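录了一个秋天的示范，记点东西

2020-11-11

上一篇写完之后就没更新了，后台攒了几条留言问我是不是把机械臂卖了。没有没有！恰恰相反，这段时间下了班吃完饭就往Satosbridge那间工作室跑，一坐下来就是录数据，录到脖子僵了才想起来回家。今天终于有空坐下来写一篇，主题就是录示范，也就是给学习系统攒例子这件事。前面几篇讲过怎么装、怎么标零位，这里不再重复，没看过的可以往前翻。

先交代一下现在在做什么。任务叫Pultov，名字是我给任务文件夹随手起的，没有含义，别去查了。内容特别朴素：把一个小东西从桌面上拿起来，放进透明的盒子里。就这么一件事。小东西会换，盒子的位置会换，桌上别的东西也会换。我手里握着操纵端，机械臂跟着我动，关节角度、夹爪开合、相机画面一起存下来，存够了就拿去训练，让它自己学着做。

听起来简单得过分，对吧？我当初也是这么想的。我以为录数据是整个项目里最无聊的部分，赶紧录完就能去玩模型了。结果现在完全倒过来，我最喜欢的就是录数据。训练的时候我只能盯着一条曲线往下爬，录数据的时候我是真的在和那台机器一起干活，它的脾气、它的死角、它转到哪个角度会犹豫一下，全在手上。

先说操纵端。旧版的那个我吐槽过很多次，手柄太重，录久了手腕发酸，到后半段动作越来越敷衍，这种敷衍会原封不动地进到数据里。新的这个是从Pletham那边的一个小作坊买的，型号叫Fodor，关节结构和机械臂这边是对应的，我弯它就弯，我转它就转，完全不用在脑子里做换算。到手那天晚上我什么正经数据都没录，就拿着它在空中画圈，画了好久，快乐得像小时候第一次玩遥控车。

Fodor也有小毛病。扳机的行程偏短，从全开到全闭只要手指动一点点，刚开始我经常把夹爪夹得太快，东西啪一下被弹出去。后来在软件里给它加了一条曲线，开头迟钝一点，后面再跟上，手感马上就对了。这个改动只有几行代码，效果比我之前折腾的任何东西都明显。还有一个毛病是它的底座太轻，我一用力它就跟着跑，现在用夹子固定在桌沿上，丑是丑，稳得很。

然后说说视角，这是我这个秋天最大的收获。

最早我只用一台架在旁边的固定相机，位置高，看得全，人看着特别舒服。我坐在旁边操作，眼睛直接看桌面，录出来的画面也很清楚，一切都好。可是训出来的模型总是差那么一点点，夹爪会很自信地走到物体旁边，然后在旁边合上。每次都是旁边！我对着它喊过很多次“再过去一点”，它当然听不见。

后来加上了腕部相机，跟着夹爪走，从后面往前看，两根手指始终在画面里。加上之后我做了一个决定：操作的时候不许直接看桌面，只许看屏幕上的相机画面。理由很简单，模型能看到的就是这些画面，我如果偷看了别的信息，做出来的动作里就藏着它永远不可能知道的东西。比如我看见盒子后面还有个杯子，于是提前绕了一下，可是画面里那个杯子完全被挡住了，在模型看来我就是无缘无故地拐了个弯。它怎么学？它只能学会无缘无故地拐弯。

刚开始只看屏幕操作真的很难受，像戴着别人的眼镜走路。距离感全没了，伸过去以为到了，一合，空的。练了几个晚上之后突然就通了，我开始用手指在画面里的位置判断远近，用桌面木纹在两指之间移动的快慢判断高度。对，木纹！我本来还想给桌子铺一层单色的垫子，让背景干净一点，幸好没铺。木头桌面有纹理，靠近的时候纹理变化很明显，对我有帮助，我猜对网络也有帮助。这一点我没有做过对照实验，纯属猜测，有人做过的话请务必告诉我。

只看屏幕还有一个好处，我的动作变得诚实了。看不清的时候我会自然地停一下，抬高一点，换个角度再看，然后再下去。这些“停一下再看”的动作以前的数据里一个都没有，因为我用自己的眼睛什么都看得见。现在的数据里到处都是，而模型真的学会了！有一次我把物体放在一个很刁钻的位置，它伸到一半，停住，往上抬，往左偏了一点，再下去，夹起来了。我在椅子上叫了一声，声音大到隔壁在锯木头的人都停了。

下面讲讲一条示范到底是怎么录的，这是留言里问得最多的。

我现在的流程是这样：先把桌面摆好，手臂回到起始姿态，夹爪张开。确认画面都在刷新，确认时间戳在走。踩一下脚踏板，开始录。然后做任务，做完之后松开，退回来一点，再踩一下，结束。键盘上按一个键表示这条要还是不要。如果要，再打一个简单的标记，比如“顺利”“中途修正过”“物体滑了一下”。就这些。

脚踏板强烈推荐。之前我用键盘空格开始和结束，意味着每条录像的开头和结尾都有一段手臂在抖，因为我一只手要松开操纵端去够键盘。这段抖动看着无关紧要，可是每一条里都有，模型就会认认真真地学会在开头抖一下。我第一次看到它自己抖的时候笑得不行，太像我了，连抖的方向都一样。换成踏板之后，这个毛病就从新数据里消失了。

还有一件事情，开始录之后不要马上动，也不要停太久。我以前习惯踩下踏板之后先想一想怎么走，想着想着，画面里就是一大段静止。静止的数据多了，模型会特别喜欢静止。它站在那里一动不动，很安详，我在旁边等，等到最后只好按急停。现在我的规矩是先想好再踩，踩下去就走。那些静止太长的旧数据我写了个脚本把开头裁掉，裁完重新训，毛病轻了很多，虽然没有完全好。

桌面怎么摆，这个我有一整套心得，写出来可能显得有点婆婆妈妈，没关系，反正是我自己的博客。

第一阶段我摆得特别整齐，物体在中间，盒子在右边，别的什么都没有。录得飞快，看着也漂亮，成功率高得不得了，然后只要桌上多出一卷胶带，整个系统就崩溃了。它会去抓那卷胶带，或者在胶带和物体之间来回摇摆，像在超市货架前拿不定主意的人。

第二阶段我矫枉过正，把手边能找到的东西全堆上去了，每条录像都重新乱摆一遍。数据看起来很丰富，可是录得极慢，而且任务本身变难了，我自己都经常失败，一晚上下来能用的没有几条。训练出来的东西什么都会一点，什么都不牢靠。

现在是第三阶段，我叫它“一点一点挪”。先摆一个布局，录几条，然后只动其中一样东西，再录几条，再动一样。盒子往里推一掌的距离，物体转个方向，大件往旁边挪一点，玻璃的东西放进来再拿出去。这样录得快，变化又都在，而且事后看数据的时候我能知道每一批之间差在哪里。如果模型在某个布局上突然不行了，我可以去找附近的那几批，看看是不是缺了什么。

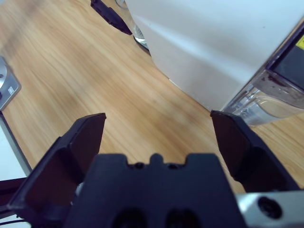
透明的东西单独说几句，因为它们值得。透明盒子是我自己选的，当时完全没多想，觉得能看见里面有没有东西，多方便啊。然后就掉进坑里了。透明的壁会反光，会把后面的颜色透过来，手臂一动，反光也跟着动，边缘在画面里忽隐忽现。人看没问题，脑子里自动就补上了，可是早期的模型基本上当它不存在，伸过去直接怼在盒壁上，把盒子推得满桌跑。

我有过一个晚上想换成不透明的盒子，都已经拿在手里了，又放回去了。家里厨房有多少东西是透明的啊，杯子、保鲜盒、瓶子，如果它连这个都不会，以后做什么都绕不开。于是就硬着头皮录，专门录透明盒子在不同灯光下的样子：顶灯开着，顶灯关着，窗帘拉开，台灯从侧面打过来。录这些的时候任务本身完全一样，我就机械地重复，脑子放空，耳机里放着播客，意外地很放松。

效果是有的。现在它靠近盒子的时候会明显慢下来，这个慢是从我这里学的，我自己看屏幕的时候对盒壁也没把握，每次都会慢。看到自己的谨慎被一台机器原样继承过去，那种感觉很奇妙，也有点不好意思，毕竟我的坏习惯它也都拿走了。

说到坏习惯，我来列举几个在回看的时候发现的，全是我自己完全没意识到的。

我总是从左边绕。无论物体在哪里，我都先往左偏一点再下去，大概是因为我是右撇子，操纵端往左带比较顺手。回看之前如果有人问我，我会发誓说我是直着下去的。把所有轨迹叠在一起画出来，一眼就能看见一道漂亮的弧线，全部朝同一边鼓出去。后来我刻意录了一批从右边和从正上方接近的，刚开始很别扭，像用左手刷牙。

我松手太早。放东西进盒子的时候，我总是在还差一点点高度的地方就松开了，让它掉进去。东西硬的时候没关系，咔哒一声，还挺好听。换成轻的、会弹的东西，掉进去又蹦出来。模型学到的就是在那个高度松手，一点不差。现在我会多往下送一点，等手指快到盒子口里面了再开。

我夹得太紧。这个和Fodor的扳机有关，也和我紧张有关。夹海绵的时候海绵整个扁掉，夹纸团的时候纸团变了形，后面的录像里纸团就再也不是原来的形状了。算是一种数据增强吧，我安慰自己。

我着急的时候会在没完全张开夹爪的情况下就往下走，边走边张。手快的时候这样很帅，但是只要张得稍微慢一点，指尖就戳在物体顶上。模型学这个学得特别快，可能它也觉得帅。现在我给自己定了规矩，起始姿态手指就全部张开，一直保持到包住物体为止。

每一条都是回看发现的。所以我现在最想对刚开始录数据的朋友说的就是：录完当天就看。不用全看，抽着看，倍速看，看的时候手边放张纸。我以前喜欢攒着，想着周末一起看，等到看的时候同样的毛病已经录了一大堆，想删又心疼。

心疼这件事也要讲一讲。删数据真的很难下手，每一条都是我坐在那里一下一下做出来的，明知道它不好，还是觉得留着也许有用。有一批数据，腕部相机的螺丝松了，画面一点一点往下歪，每条之间差别很小，录的时候根本没注意，直到我把第一条和最后一条并排放在一起看，差得吓人。那一批有57条。我纠结了好几天，最后全部挪到另一个文件夹里，没舍得删，但是也没有再用。挪走之后重新训练，结果比之前好，当时心情相当复杂，高兴里带着一点委屈。

从那以后我每次开工前都会检查相机。方法很土：让手臂回到起始姿态，把当前画面和一张存好的参考图叠在一起，半透明地显示，看两根手指的边缘有没有重影。有重影就去拧螺丝，没有就开始。整个过程花不了多少时间，我连咖啡都还没凉。夹爪在画面里的位置是固定的，拿它自己当标尺再合适不过，比我之前贴在桌角的标记好用多了，那个标记总是被我的袖子蹭掉。

接下来讲失败的录像要不要留。这个问题我前后改过好几次主意。

一开始我只留完美的，一次到位，行云流水。那时候的模型很有意思，顺的时候非常顺，只要偏了一点点就彻底迷路。夹空了，它不知道自己夹空了，还是认真地抬起来，认真地移到盒子上方，认真地张开手指，什么都没掉下来，然后认真地回去。我看着它做完全套动作，既好笑又有点心酸。

后来我明白过来，它从来没见过夹空之后该怎么办。我给它看的世界里没有夹空这回事。于是我开始留下那些中途出了问题又救回来的录像：夹空了，发现了，回去再夹；物体滑了，追过去；盒子被碰歪了，还是找准了口再放。这些录像时间长，看着也不漂亮，但是加进去之后，它遇到小意外终于有反应了！

我还专门录了一种，起始姿态就是错的。把手臂先挪到一个很尴尬的地方，比如物体的正后方，或者太高，或者歪着，然后踩踏板，从那里开始救。每一条都很短，录起来像做小练习题，很解压。我现在每个晚上的最后一段时间都留给这种录像，人累的时候正好做这个。

彻底失败的，比如东西掉到桌子下面去了，我就不要了。存着一份，但不放进训练里。也许以后可以拿来训一个判断成没成功的东西，那是以后的事。

存储和命名，简单说两句，省得有人再问。每条录像一个文件夹，里面是图像、关节数据和一个小小的文本文件，写着当时的布局、灯光、物体，还有我随手写的备注。备注真的有用，我经常在里面写些废话，什么“隔壁在锯木头，桌子震”“手冷”，看着没意义，可是有一次我发现某几条的关节数据里有奇怪的细小抖动，翻了备注，果然是隔壁在锯木头。要是没写，我可能会去拆电机。

硬盘上我保留原始图像，不压缩，训练用的缩小版另外生成。曾经为了省地方直接存了缩小版，后来想换裁剪方式的时候傻了眼，只能重录。硬盘比我的晚上便宜，这句话我写在便签上贴在显示器旁边了。

时间同步也踩过坑。相机画面比关节数据晚到一点点，我一开始按到达的先后存，于是每一帧画面配的都是手臂稍后的位置。差得很少，慢动作的时候看不出来，一快起来就能感觉到模型总是抢跑。检查的办法是让夹爪快速开合几下，然后看画面里手指开始动的那一帧和数据里开始动的那一刻对不对得上。对不上就补偿一下。我建议任何人开始录正式数据之前都做一遍，我是录了很多之后才做的，别学我。

说说进度。目前练过的小物体有6种，有硬的有软的，海绵是最容易的，细长的东西最难，尤其是平躺在桌上、方向又和手指不配合的那种。我给自己定的目标是12月之前把细长的那类补齐，然后开始试一件新任务，先打开盖子再放东西进去。光是想到盖子我就已经兴奋了，那意味着要推、要顶、要拨，夹爪不光是用来夹的！操作起来一定非常难看，我已经准备好看自己的笨拙录像了。

测试方面，我每次训完都用同一套布局去试，拍了照片对着摆，每个布局试3次。以前我只试一次，成了就欢呼，没成就找借口，结论完全靠运气。有时候同一个布局前一次稳稳当当，后一次莫名其妙偏出去，只试一次的话根本不会知道。试的时候手放在急停旁边，眼睛盯着，嘴里忍不住给它加油。我知道没有用，可是忍不住！

还有人问过一天录多久合适。我的答案是录到开始走神就停。走神的数据一看就知道，动作还是那个动作，但是没有那种对准的感觉，合手指之前少了那一下小小的调整。我现在录一段就站起来走走，顺便把桌面重新摆一下，让换布局变成休息的一部分。听起来微不足道，但是自从这样安排之后，我再也没有在哪个晚上觉得烦过。

水平方面我不敢吹，这套东西离可靠还差得远。灯光一变还是会犯糊涂，盒子离大件太近的时候手指会擦到旁边，我自己操作的时候也会擦到，所以这个锅不能全让它背。可是跟夏天比，变化大到我每次测试都想找人来看。那时候它连往正确的方向走都要看心情，现在它会停，会看，会慢下来，会重来。所有这些都是我一条一条做给它看的，没有哪一条是写进代码里的规则，想到这个我就觉得特别带劲。

最后回几条留言。

问能不能用游戏手柄代替操纵端的：可以，我最早就是用手柄录的，能用，就是平移和旋转很难同时做，录出来的轨迹一段一段的，先平移，再转，再平移，模型学出来也是一顿一顿的。预算有限的话先用着，别因为这个不开始。

问要不要两台以上相机的：有腕部的那台和一台固定的，我觉得就够玩很久了。加得越多，要检查的螺丝就越多。

问数据能不能分享的：我想分享，得先把备注里的废话清一清，有些实在不好意思给人看。整理好了会在这里贴出来。

问手酸怎么办的：把椅子调高一点，手肘要有地方搁。我用一本厚字典垫着，高度刚刚好。

下一篇应该会写扳机那条曲线具体怎么调的，有好几个人想要那几行代码，我把它从那团乱七八糟的脚本里抠出来就发。今晚先去把细长的那批再录一点，踏板的线有点接触不良，得先带上胶布。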